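4.3 Missed grasps on thin plastic packaging

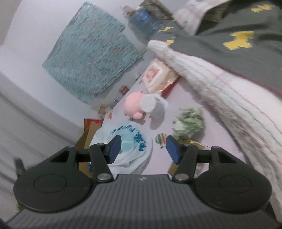
Figure 6. View from the hand-held gripper in the cluttered-surface setting, finger pads open, with a plastic bag ahead of them and plush toys nearby.

4.3.1 Fault description

Of 401 test runs of the Lukadano policy, 393 ended without a safety stop. The remaining eight all involved bags. In each one the fingers closed on a fold of film, the width reading dropped to the value logged for an empty grip, and the controller started a second approach while the bag was still held. The arm then pulled against the load until the force limit tripped. Plush toys and cardboard boxes did not trigger the fault.

R. Farquharson replayed the logs and traced the error to the grasp check, which used finger width alone. Film held between the pads cannot be told apart from no object at that sensor's resolution. The check was changed on 3/24/23 to include motor current over a window of 100 ms. Seventeen further runs with bags gave one false retry and no safety stops. We did not retrain the policy, and the results in Section 5 use the revised check throughout.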